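Petitions and the recognition motion - does the threshold count online signatures?
Local Government and Procedure > Motions and Petitions

stesden_clerk
Posted Monday, June 25, 2018

The Stesden district council has had a petition lodged asking it to pass a motion recognising the 1931 Clullberg deportations. The organisers claim 2104 signatures. Standing orders say a petition "signed by residents" above the threshold must be put to full council at the next ordinary meeting, which is in July. Most of the names were collected online after a singer with family from the area shared the link.

Does the wording cover online signatures, and does the officer have to check addresses before it goes on the agenda?

R. Dudek
It covers them if the council runs an e-petition scheme or has adopted one run by someone else. Check the annex to the standing orders, not the main text. Ours in Zunholm was amended three years ago and the annex was never put on the website with the rest, so you may have to ask for it.

Address checks are a separate matter. The usual rule is a sample, with the full list checked only if the sample fails.

halfquorum
Disagree on the sample. A sample is fine when the total is well clear of the threshold. If the link was shared by someone with a large following abroad, most of the names could be from outside the district and a sample of 70 tells you very little about which side of the line you are on. Do the full check. It is 2104 lines in a spreadsheet, filter on postcode, an afternoon's work.

R. Dudek
A sample of 70 tells you plenty if 60 of them live in another country. The case where it tells you little is the marginal one, and that is the case where you go on to the full list. I don't see what we are disagreeing about.

halfquorum
The order of work. You would publish the agenda on the strength of the sample.

ekolodziej
Posting under my own name (Elżbieta Kołodziej) as I helped with the paper sheets. We collected at the Mohamedi hall on two Saturdays and those names all have full addresses. The paper sheets alone may be over the threshold. Has the officer counted them separately? We handed them in as a bundle with its own cover page.
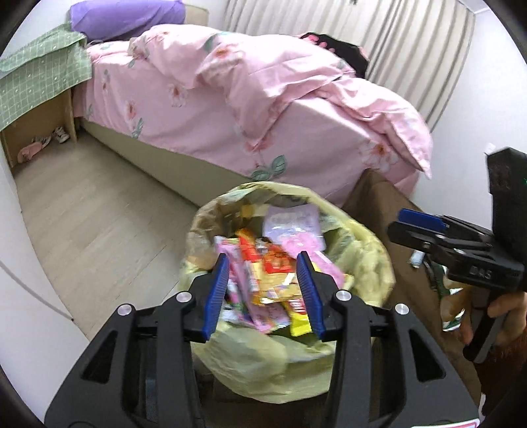

Wrappers in the bin.

On the substance, the wording of the motion follows the one passed in Zunholm, with the second paragraph left out. It asks the council to recognise and to write to the ministry. It does not ask for money.

stesden_clerk
The paper bundle is in the office and has not been counted apart from the rest. I will ask for that first. If it clears the threshold by itself the online question falls away for this meeting.

Annex found, thank you. Paragraph 11 refers to "any electronic facility approved by the council". I can find no minute approving one.

halfquorum
Then the online names don't count and the celebrity link is neither here nor there. Publicity is useful for getting members to turn up and vote. It has no standing under the petition rules.

R. Dudek
Careful. "Approved" has been read as including approval by an officer under delegated powers. Look in the delegated decisions register as well as the minutes before telling anyone their signature is void.

stesden_clerk
Register requested. The agenda closes 11 days before the meeting.

ekolodziej
Can a member simply propose the motion on notice if the petition fails?

R. Dudek
Yes. Proposer and seconder, in writing, same deadline. No threshold applies. The difference is that with a petition the lead petitioner gets to speak, usually for 3 minutes, and with a member's motion you are relying on the chair.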